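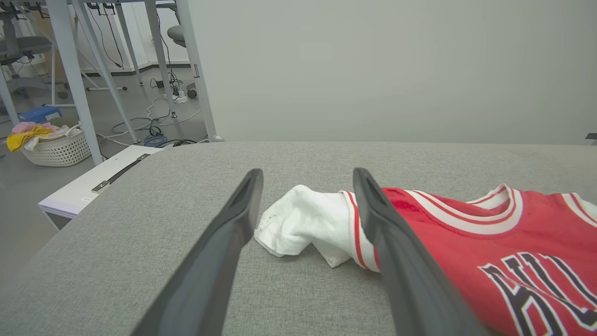 The Skomov student project has now spent a full term on laundry folding, and this report covers the work from early June to 14th July. The grant agreement asks us to show progress toward a pair of arms that can fold mixed clothing without help. We are not there, and I would be wary of any summary that says we are close. The students have stayed with a small set of garments, among them the red basketball jersey with the striped trim, and smaller white items such as the crumpled one lying against it. Thick trim and big printed letters are hard on a folding policy, and slippery fabric is worse. I wanted them in the test set for that reason.

The headline figure is 22 clean folds in 40 attempts, all on one jersey and all started from a flat layout. A fold counted as clean if two students agreed on it, which is a soft test. When the same garment was dropped on the table in a heap, the arms never got it flat enough to begin. The earlier draft sent to Bepari left that second part out. It should have been in. 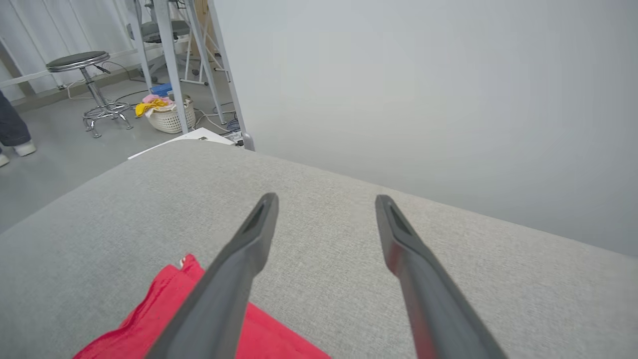

Is the project on schedule?
It is four weeks behind the plan agreed with Bepari, mainly on account of gripper repairs and exam season.

Attendance held up better than I expected. The group kept to its evening sessions, and the students now calibrate the wrist cameras on their own. What they don't do well yet is write things down. Over 30 demonstration runs had to be thrown out for missing notes, and those are hours we paid for.

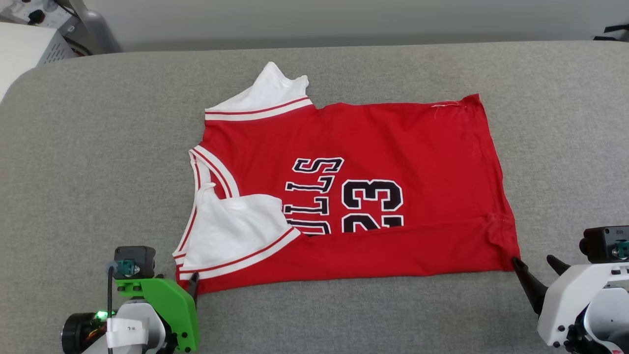
Reading time: 2 minutes

Corner grasps are the part I would defend. With a jersey laid flat on the padded top, the right gripper can pinch a lower corner and lift it slightly, and the students can repeat that on request. Whatever follows the pinch is less sure. White fabric turned over the lettering seems to confuse the model about which side it is looking at — at least that is the students' reading, and they haven't tested it properly.

The partner group in India has offered to run our policy on its own arms. I support this, mostly as a check on us. If it only works on our table, the funder should know before the Hitari competition entry is paid for.

For the next period we ask for no new equipment. We ask to move the unspent travel money to spare gripper fingers, and to hold the competition fee until the heap test has been passed at least once.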